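Plugging in a desk fan, several hundred times over

Pramton, a small group working out of a rented unit in Drestesdale, spends most of its week recording two-armed handling of household electrical goods. The set it is building is called Skustura. We spoke with the group's data lead on a Tuesday, between recording blocks.

The task being recorded in March was the handling of plugs, cords and a power strip. "Cable work is where our earlier model did worst," the lead said. "It could locate a plug. It could not predict what the cord would do once the plug moved." The group had 524 accepted recordings at the time of our visit and was aiming for 835 before the next training run.

Each recording, called an episode, stores the joint positions of both arms, the gripper openings, and the video from a fixed camera and the wrist cameras. The clocks are matched at the start of every block. An episode that drifts out of step is dropped without review. 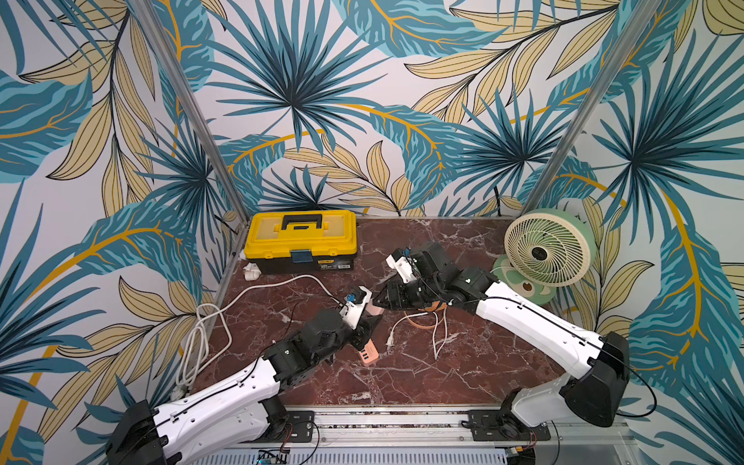

Why record people driving the arms when the same motions could be generated in simulation?

Simulated cord is still a poor match for real cord, especially where it lies in a coil or catches on itself. The group does use simulation for reaching motions, and mixes those in at a low weight.

The operators follow a written protocol known as Căpraru, now in its third version. It sets the starting position of the arms and the longest allowed pause. It does not set the path. "If we prescribe the path, we get one path," the lead said. "We want the spread. Two operators will approach the same plug from different sides, and both are valid."

Episodes are capped at 90 seconds. Longer attempts were found to contain mostly hesitation, and the model learned to hesitate. Failed grasps followed by a recovery are kept and tagged. Failed grasps with no recovery go into a separate folder that is used only for testing.

The wrist views carry most of the useful signal in the last few centimeters of a grasp, according to the lead. The fixed view is better for deciding which arm should act.

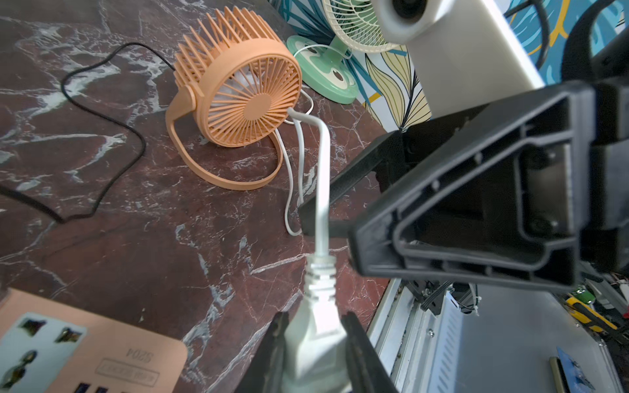
"We trained once with the fixed view only, to see what it was worth," the lead said. "Reaching was fine. Alignment was not. The policy would arrive at the right place with the wrong rotation and keep pushing." Later runs used all views, with one of them blanked at random during training so that the model would not lean on a single source.

Labeling is done after recording. An episode is split into at most 9 segments, each with a short text instruction. The group tried longer instructions and went back. Annotators disagreed too often on where a segment ended, and the disagreement showed up as jerky motion at the boundaries.

Layout changes are made between episodes by hand. Objects are shifted and turned, and the cords are left to settle as they fall.

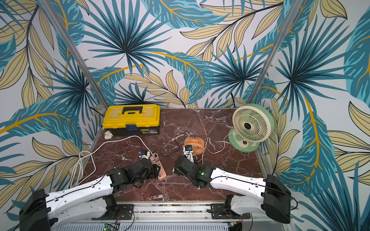 The work surface with both arms, two fans and the power strip.

Asked what remains unsolved, the lead named handovers. One arm must release while the other closes, and the operators time this by eye. The variation between operators is large, and it is not yet clear how much of it the model can absorb. A separate batch on handovers alone is planned once the current target is met.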